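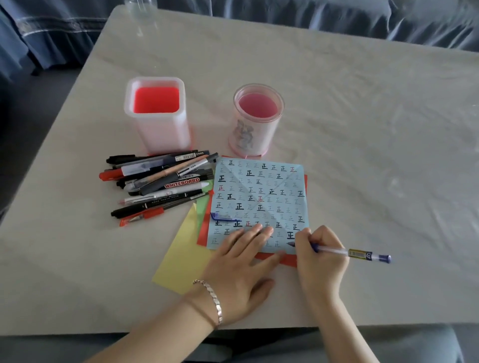
Does the printed paper fold as well as the plain, or does the ink crack along the creases? Asking before I order a second pack, as my daughter has gone through every plain sheet and left me the ones with writing on them. (Thabiso Joubert)

Hi Thabiso! It folds the same. Both kinds are the same weight, and the ink on the printed sheets is thin enough that you can run a fingernail down a crease without making a mess of it. If you fold the same line back and forth four or five times you'll get a pale streak where the black is heaviest, but the plain red does that too, so I wouldn't let it put you off. Tell your daughter the printed ones make the best boxes!

Dinidel Mixed Folding Paper, Plain and Character Print
107 sheets, square, 14 cm a side
Pack weight 291 g with the card backing
Item name on your receipt: DINIDEL MIX

I've been selling this pack longer than anything else in the shop and I still keep one open at home, usually on the coffee table next to whatever pens have piled up there. It's ordinary folding paper in the best way. You get plain colors (red, green and yellow are the ones everybody goes for first) and then the character sheets, which are light blue with a grid of 正 all over them, big ones and little ones, mostly in black and gray with a few in red.

People ask what the character means. It's read "zheng" in Mandarin and it means right, or upright, or correct, depending on what it's sitting next to. It also has five strokes, so in a lot of places it gets used for keeping score, one stroke per point, the way I grew up doing four lines and a slash. I use it for card games now and my brother-in-law can't stand it.

What's it like to fold

Crisp, but not stiff. I'd call it a middle-weight paper. A crane is easy, a box is easy, a jumping frog is very easy and will jump. If you're into the really tight stuff, the insects with all the legs, you'll want something thinner and bigger than this, and I'd send you over to the Pekton tissue sheets (more expensive, and they wrinkle if you look at them wrong, but they do take forty layers).

The thing I like most is how it holds a corner-to-corner crease. Fold both diagonals, open it flat again, and you can still find the X with your fingertips when you come back to it after dinner. That's handy with kids, who wander off. It's handy with me too.

The squares are cut properly square. I know that sounds like the least you should expect from square paper, but I've had packs from other suppliers where one side was longer by a hair and nothing ever lined up at the last step. If you get a bad sheet in a Dinidel pack, write to me and I'll put extra in with your next order.

Writing on it

Some of you buy this for lettering practice and don't fold it at all, which surprised me at first, and then I tried it. A few notes from my own messing around:

Fine black pen: lovely on the plain yellow. Goes down sharp and dries fast.

Fat markers: they bleed through. Put a scrap sheet under, or you'll be scrubbing the table like I was.

Whiteboard marker: I mean, you can, but it smudges for ages on this paper and I found it on my sleeve. Keep it for the whiteboard. It always ends up in the same heap as the others, so check the barrel before you start.

Red pen on the character sheets: this is the one I'd really recommend. Trace over the gray characters, one stroke at a time. The bigger ones are good for beginners and the small ones will humble you.

Gel pens work too, give them a minute to settle before you fold.

About pen cups

I get a message about these nearly every time I mention pens, so here we go. I like two holders on a table, a square one and a round one. The square kind doesn't roll if it goes over, and the round kind is nicer to spin when you're hunting for a color. I'm fond of clear or frosted plastic with a bit of pink at the bottom, and a little printed figure on the side never hurts. I don't have cups in the shop at the moment. Bepari used to make a round one that I sold out of in September, and I'm waiting to hear if they'll do it again. Leave your email on the contact page if you want a note when I know.

Storing the pack

Flat, in a drawer, with the card backing left in. Paper that stands on its edge gets a curl in it and then you fight that curl all the way through the model. Keep it out of a sunny window as well. The green fades first, then the red. The blue has held up best for me.

And keep drinks at the other end of the table, please. I've lost more paper to iced tea than to bad folding.

Questions I've already answered by email

Are the printed sheets printed on both sides?
Just the one. The back is white, so you get a nice contrast on anything with a flap.

Can I get only the character sheets?
Not from Dinidel, sorry. I've asked 2 times. For now it comes mixed or it doesn't come.

Is it okay for a beginner?
Yes, very much. I'd start on a plain sheet so you can see your creases, then switch to the print once you know the steps by heart.

Do you include instructions?
There's a folded leaflet with a crane, a cup and a box. The box diagram skips a step between the fourth and fifth pictures. Turn the paper over there and you'll be fine.

Does it go with the Flustudero album?
It does! The sheets slide into the pockets without trimming, with a little room left over at the top.

From people who have it

Malsha Saha: Bought it for a rainy afternoon and ended up with boxes on every shelf. The green is a bit darker than I pictured, though I've come around to it.

Prasanna Seneviratne: Good paper. The leaflet is no help with the box, as you say. Would buy it again if the print came in another color besides blue.

Menaka Wanigasekara: I trace the characters in the evening with a red pen and it's the quietest part of my day. On my third pack now.

Fathima Ranasinghe: One sheet had a bent corner. Wrote in and got four extra with my next order, so no complaints.

Ordering

Packs go out in a flat board envelope with a plastic sleeve inside. If you order before noon I can usually get it to the post office the same day, and if it's after that it'll go with the next morning's lot. Unopened packs can come back to me for a refund. Opened ones can't, but if something's wrong with the paper just write and tell me what you got.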